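Branwen Eynon
Thread: the "no-sew, no-glue" fabric scrap coaster everyone is pinning. I have questions.

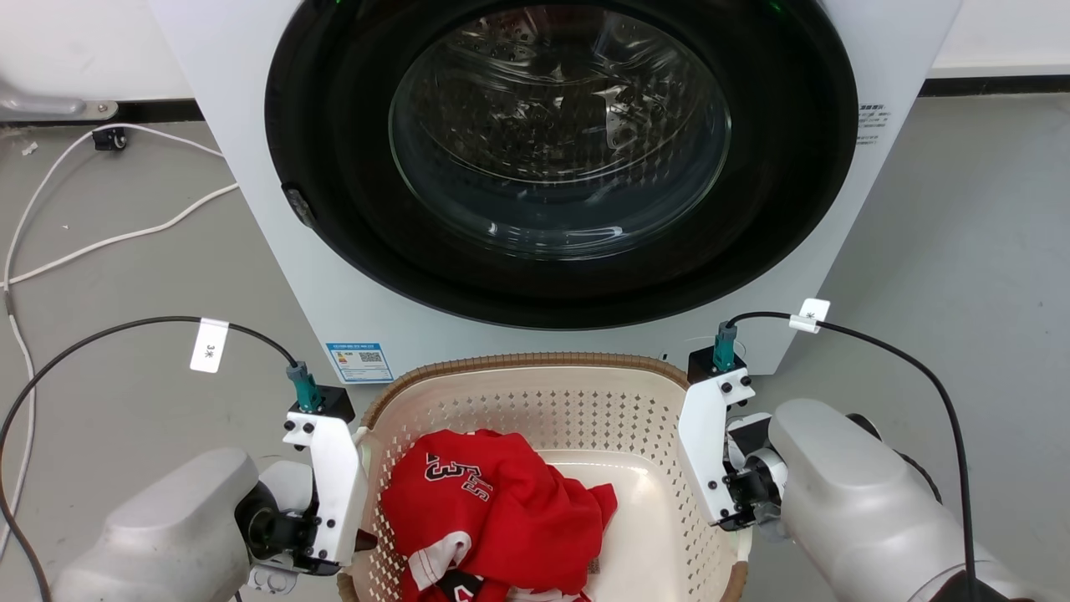 1/ The claim, as it keeps landing in my feed: cut your leftover quilting cotton into strips, braid them, coil the braid, press it with an iron and it "holds forever." No thread. No glue. Forever is a long time for a coaster.

2/ I have a bin of scraps and a free Thursday, so I tried it. Three braids, one coil, hot iron, heavy book on top overnight. Picked it up in the morning and it came apart in my hand like a cinnamon roll.

3/ Went back to the video. Watched it at quarter speed. At the point where she tucks the tail in, there's a cut. Next shot, the coil is flat and tidy and she's holding it up by one edge. Hmm.

4/ I asked in the comments what's holding the tail. Got a heart and "it just takes practice!" Practice at what? Friction?

5/ Someone told me I should be using Mevero fusible tape between the rounds. Fine, maybe that works. But fusible tape is glue you iron. You can't put it in a project with NO GLUE across the thumbnail.

6/ Next suggestion was Jaleck strips, the precut ones, because they're "grippier." I bought a pack. They're cotton strips. They grip like cotton strips. The colors are nice, I'll give them that, especially the rust one.

7/ Then there's the wash test. The blog version of this tutorial says the coasters are "totally machine washable." Has the person who wrote that ever washed one? There's no photo of a washed one anywhere in the post, and there are a LOT of photos in that post.

8/ I hand-stitched a coil so it would at least survive being picked up, put it in a mesh bag, cold, gentle. It came out shaped like a potato chip. My mug now leans toward the window.

9/ Also the scrap math. "Uses up tiny bits!" One coaster ate strips as long as my arm, three of them, and then three more when I ran short. If I have pieces that long I'm putting them in a quilt.

10/ To be fair to the idea: coiled rag mats are old and they work. My grandmother made them. She sewed every single round with waxed thread and complained the whole way through.

11/ A reader sent me the Henriques method, where you zigzag the coil on the machine as you go. I made one in the pattern she calls Java (brown and cream, you get it). Flat. Solid. I can throw it across the room. It is also, very plainly, sewing.

12/ So why do the no-sew ones keep going around? The video has 400 comments and I read far more of them than I should have. Plenty of "saving this!" and "so clever!" I found two people who said they'd made it. One used hot glue.

13/ If you've made the real no-sew, no-glue version and it's still in one piece after a month of coffee, please send me a picture of the back. The back, please. I've seen enough fronts.

14/ Meanwhile I'm zigzagging the rest of my strips into a trivet. Will post the thread weight and needle size tonight for those who asked. Walking foot, yes. Start with a longer stitch than you think you need and keep the coil flat on the table while you turn it.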